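What Is a Pension Fund?

When people stop working for good, we say they have retired. They still need money for groceries, rent, bus tickets and birthday presents. A pension fund is one way to make sure that money is there.

This page explains how a pension fund works, using a town called Skidau and a company called Trevitex.

Where the money comes from

Trevitex makes zippers and buttons, and 1,778 people work there. Each time they get paid, a small part of their pay goes into the pension fund before the rest reaches their bank accounts. This small part is called a contribution.

Say a worker earns 100 dollars. At Trevitex, 7 dollars of that goes into the fund. The company puts in another 7 dollars of its own. So for every 100 dollars the worker earns, the fund gets 14 dollars.

Workers do this for a long time. Somebody who starts at Trevitex after finishing school might pay in for around 40 years.

What the fund does with the money

The fund could put all the money in a big safe and lock the door. The trouble is that prices go up over time. A sandwich that costs five dollars today may cost a lot more when you are a grandparent. Money sitting in a safe would buy less and less.

So the fund invests the money. To invest means to put money into something that you hope will be worth more later. Pension funds often invest in these things:

Shares. A share is a tiny piece of a company. If the company does well, the piece can become more valuable. The company may also pay some of its profit to the people who own shares.

Bonds. A bond is a loan. The fund lends money to a government or a company. The borrower promises to pay it back on a certain date, and to pay a bit extra for the use of it. The bit extra is called interest.

Buildings. The fund can buy offices, stores or apartments and collect rent from the people who use them.

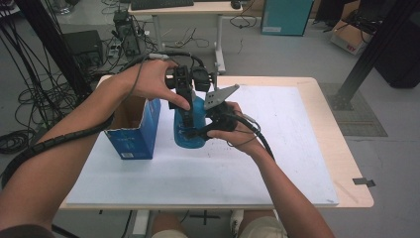
Can a pension fund lose money?

Sometimes it does. Shares and buildings can drop in price, and a borrower may not be able to pay back a loan. In a bad year the whole fund may be worth less than it was the year before.

Funds have a way to make this less of a problem. They spread the money over many different investments. If the Skidau fund put everything into one company, and that company closed, the money could all be gone. If it owns small pieces of hundreds of companies, one closing does much less harm. Spreading money out like this is called diversification – a long word, but you will see it often if you read about money.

Time helps too. A worker who is 25 will not need the pension for many years, so there is time for prices to recover after a bad year.

Who looks after it

A group of people called trustees is in charge of the fund. The money is not theirs. Their job is to make careful choices for the workers and for the people who have already retired. The Skidau fund has trustees of 2 kinds: some are picked by the company and some are picked by the workers.

Every May the fund sends each member a letter. It shows how much has been paid in and how much pension the member can expect.

Words to remember

Contribution: money paid into the fund.
Pension: money paid regularly to a person who has retired.
Trustee: a person who looks after money for other people.
Interest: the extra money a borrower pays for a loan.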